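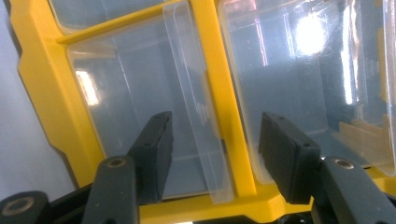

Can I still get a writing credit on a rap song if I wrote one verse but another member performs it?

sidewalkmeter
I was a member of a small rap group called Sarerar. We made an album with the name Inura, and it was released by Hondeck, which is a very small label. On one song I wrote the whole second verse, but I had a bad throat on the recording evening, so another member performed it. Now the album is out and on this song I am not listed as a writer. I am also not in the booklet for this song. The label paid me $300 for "studio work" and I signed a receipt, but I never signed a contract. The song has 3963 streams, so I do not expect to become rich from it. I would only like my name to be there in the correct way. Is it too late?

oldloopsandbreaks
You can still ask for it, and in most cases it is not too late. The credit for writing does not depend on who is heard on the recording. A song has two sides: the composition (lyrics and music) and the recording, which many people call the master. The person who wrote a verse has a part in the composition, even if he never stood before the microphone. The person who performed it has a part in the recording, depending on the agreement with the label. Many young groups mix these two things, and then there is a quarrel later.

Please look first at your receipt. If it says only "studio work" and a sum, then it is a receipt, and in my understanding it does not give away your lyrics. If there is a sentence like "work made for hire" or "all rights are transferred", the situation is different and you should show the paper to a lawyer before you write to anybody. Some local arts organizations have a free hour with a lawyer for musicians. I used this once and it was very helpful, although I had to wait until June for my appointment.

Next, collect what you have from the time of writing. Old phone notes with the time on them are good. Voice memos are better, and messages where the other members speak about "your verse" are the best. Do not edit these files and do not rename them. Make a copy and keep it in another place.

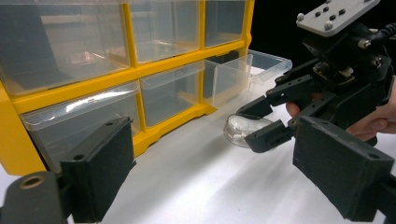
After this, write to the other members before you write to Hondeck. The label normally changes nothing if the writers do not agree between themselves. You need a paper which is called a split sheet. It is one page and it has the title of the song, the name of every writer, the percent of every writer, and the signatures. The percents must make 100 together. For one verse out of three, in a song where another person made the beat, people often begin with half for the music and half for the words, and then they divide the words. It is a custom and no law, so you may agree on something else.

When everybody has signed, send it to the label and ask for 2 things in the same letter: that the distributor corrects the writer field for the song, and that the registration of the song is corrected also. These are separate databases. I have seen that the first one was repaired and the second one stayed wrong for years. You should also be registered yourself as a writer with a performing rights organization, otherwise the money has no place to go, also if it is a small amount.

The booklet is a different matter. What is printed is printed. You can ask for a correction if there is a second pressing.

hutapea_tapes
just ask them lol. my cousins group had the same and they fixed it in one afternoon. for 3963 streams its not worth fighting with friends

thirdverse
I agree with most of the long answer, but I would like to add one point. Be careful with the word "ghostwriter" in your messages. If you write "I was the ghostwriter for this verse", the other side can say that you agreed to stay without a name, and that the $300 was the price for it. Write simply "I am the author of the second verse."

Also, please check how your name is written. I have one song under my stage name and one under my legal name, and for the database I was two different people. It took many e-mails to put them together. Decide now which form you want and use it on all papers.

sidewalkmeter
Thank you to all. I looked at the receipt again and it says only "studio work, paid in full", with nothing about rights. I found the voice memo too, it was made at 11:40 p.m. in our kitchen and the fridge is very loud on it, but every line can be heard. Two members have already agreed to sign. The beat maker wants to see the percents first, which I find fair. About the booklet, the label told me they made 277 copies of the CD and a second pressing is not planned, so I will let that go.

oldloopsandbreaks
For the beat maker, send him the sheet with his own line already filled in and the others empty. It is easier to discuss when he sees that his half is not touched.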